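Home & Interiors | Opinion

By Aivar Rätsep
October 21, 2025

The handle is out of fashion again. Walk through any showroom this fall and you'll find yourself stroking cabinet fronts like a lost tourist, looking for somewhere to put your fingers. What you get in place of hardware is a seam, a soft shine and, if the salesperson likes you, a strip of something gold.

I spent 42 minutes at Castholm's new display in August being told that pale gray is "calming." Maybe. The Noreo line comes in 20 shades of it, and I'd defy the people who named them to sort them in the dark, or in daylight. 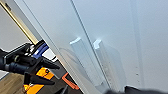 Pale gray, one dark groove and a gold-colored strip: the look of the season.

The gold is what bothers me most. A thin line of it beside a gray panel is supposed to say luxury, and at Clelell it adds $243 to the price of a single tall front. I asked what it was made of and got a brochure. It may well be brass. For that money I'd like somebody to say so.

Then there's the shine. The brochures promise matte, but smooth surfaces still pick up the light, and every bright patch floats there like a ghost. Hjaltested recommends wiping its fronts with a soft cloth — fine advice for people with eight free evenings a month.

I'll admit a clean groove running the length of a panel is a handsome thing. My own kitchen has knobs, two of them loose, and I've stopped apologizing for it. I do wonder how these fronts will look once a family has been leaning on them for a few winters. The showroom couldn't tell me.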